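Search the help pages Go

Pesonen hand-held grippers: set-up and care FAQ

How long do the grippers need after switching on?
Wait for the green strip across the front to glow steadily. Hold both units still until then. If the strip stays dark after 58 seconds, switch off, reseat the battery and try again.

Do the left and right units need to be paired in order?
Yes. Pair the left one first. The station software, Drullarell, gives the first unit it finds the left channel and does not ask.

How do I check the pair before folding work?
Hold the two units side by side over the covered table, jaws pointing away from you, and open both fully. The opening shown in Drullarell should match on both channels to within 13 counts. 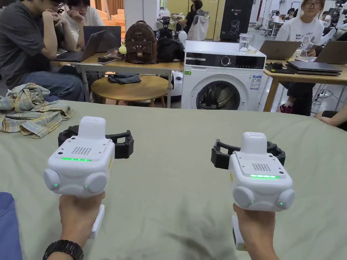
If the two readings differ by more than that, close both jaws, zero them from the Cukport menu and repeat. A difference that comes back after zeroing is usually lint at the root of a finger — clear it with a dry brush. Do not use compressed air.

How often should the jaw fingers be changed?
Every 800 cycles on denim, later on shirts and other light cloth. Change both fingers of a unit together. Tighten the screws by hand, then a quarter turn with the key.

Can I wipe the body with solvent?
No. Use a damp cloth, and keep it off the small holes on the upper face.

The jaws close slowly. Is the motor worn?
Check the log first. Up to 300 ms of delay is normal on a weak radio link. Beyond that, send the log to Siebe De Haan before opening the body.

Bistora workshop support — contact us | © Bistora | Back to top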